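## Fitting the Dongate door closer

1. Fix the arm bracket to the frame with the two long screws.
2. Hang the closer body, spring end towards the hinges.
3. Turn the speed valve clockwise to slow the door. It should take 7 seconds to shut.

**Caution:** never remove the valve screw. The oil is under pressure.
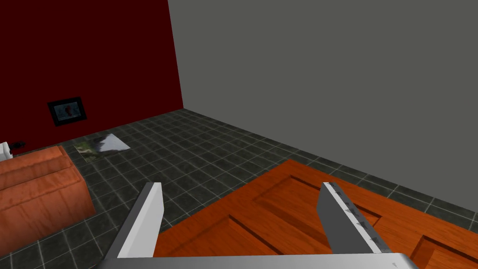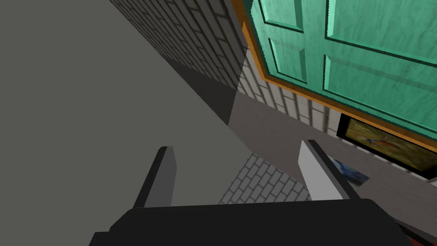
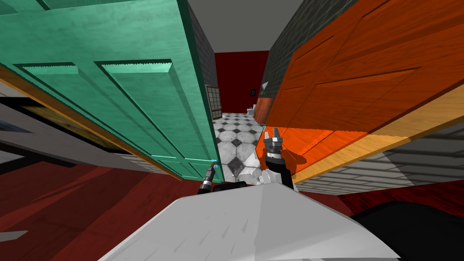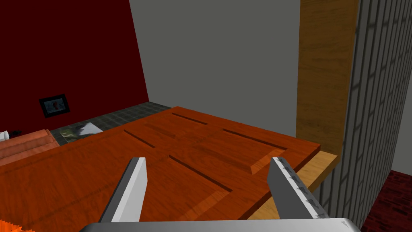 Check the latch speed next, with the door open 30 degrees. Paint can swell an edge by a hair, so on a painted panelled door like the teal one, run a card down the gap before you adjust anything. Order spare arms as part 263.

**Note:** for doors over 2 metres wide, write to Radwa Mahrous at Bokent.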